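I have been making my own yogurt since January and I can't stop talking about it, so I'm going to put it all down here and give my family a rest.

It started with a jar from the little Plistari store on the corner. Plistari is the good stuff, tart enough to make your ears move, and I was getting through so much of it that the woman at the register had my bag ready when I walked in. Then one night I was reading the label while I ate (I read everything, cereal boxes, shampoo, the lot) and saw that the whole list of ingredients was milk and cultures. Milk! I had milk in the fridge. I had a spoonful of live yogurt right there in my hand.

So I tried it, and I got a very nice pot of warm milk. I'd added the yogurt while the milk was much too hot, and of course the cultures were cooked before they got started. I drank some of it with honey and went to bed.

The second go was better and the third one set. I lifted the lid at six in the morning in my socks and the top was smooth and shiny and it wobbled, and I woke up the whole house to show them. They were less excited than I was. They've come around.

What I do now goes like this. I heat 2 quarts of whole milk slowly in the heavy pot, until it's steaming and there are little bubbles at the edge, 180 degrees if you like a thermometer. I stir the whole time with the flat spoon because the bottom of that pot catches. Then it comes off the heat and I wait for it to drop to 110. You can speed this up in a sink of cold water, but I like the wait. I do the crossword. Then I mix a couple of spoonfuls of the last batch with a ladle of the warm milk, stir that back into the pot, put the lid on, wrap everything in two bath towels and put it in the oven with only the light on. I leave it overnight and keep my hands off. The hands-off part took me the longest to learn – I used to go and peek every hour and let all the warmth out.

The thing I love most is how different each batch is when I've changed almost nothing. Leave it seven hours and it's mild and soft, something you could give to a baby. Leave it eleven and it bites. I had one that went past twelve because I slept in, and I thought I'd ruined it, and then it made the best salad dressing of my life with garlic and a lot of dill.

Milk matters more than I expected. The low-fat kind sets all right but it's thin and a bit sad. I've had lovely results with the Mabaso milk in the glass bottles, which has the cream on top and makes a yellow skin you have to fight people for. The ultra-pasteurized cartons have never worked as well for me, though I know people who swear by them, so maybe I'm doing something wrong there.

Straining is a whole other hobby. I line a colander with a clean dish towel and leave it over a bowl in the fridge, and a few hours later it's thick enough to stand a spoon in. Leave it till the next day and you've got something close to cream cheese. Salt it, roll it into balls, cover them in olive oil and they vanish in one evening. Then there's the whey, which I felt guilty pouring away until I started putting it in bread. It makes a wonderful soft loaf with a little tang to it. Pancakes too!

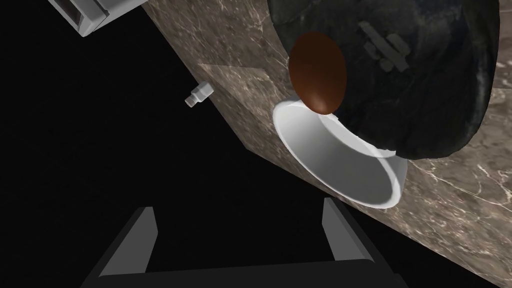

Pilar Zapata wrote in after my last post to say that I'm far too fussy with the thermometer. In her house the test was always a clean little finger: if you could hold it in the milk while you counted to ten without wanting to pull it out, the milk was ready. She also told me to save the starter from the middle of the batch and set it aside before anybody gets at it with a spoon, and to use it within the week.

I tried the finger test right away and checked it against the thermometer afterward, and it came out at 112. I was thrilled. I've been saving my starter her way ever since, in a small jar at the back of the fridge with tape over the lid so it doesn't end up in a smoothie.

A few of you have asked about flavors. I leave the batch plain and add things to the bowl, because the times I put jam in before it set I got a pink puddle at the bottom and a strange grainy layer above it. Right now I'm on stewed plums with a little cardamom. Before that it was grated cucumber and salt every lunchtime for weeks. Toasted walnuts and honey are never going to be wrong.

Next up is goat milk. There's a stall at the Pondinville market that sells it, and I'm told it sets softer and needs a longer night in the oven. I've got a pot scrubbed and the towels are out of the wash, and I'll write up how it goes.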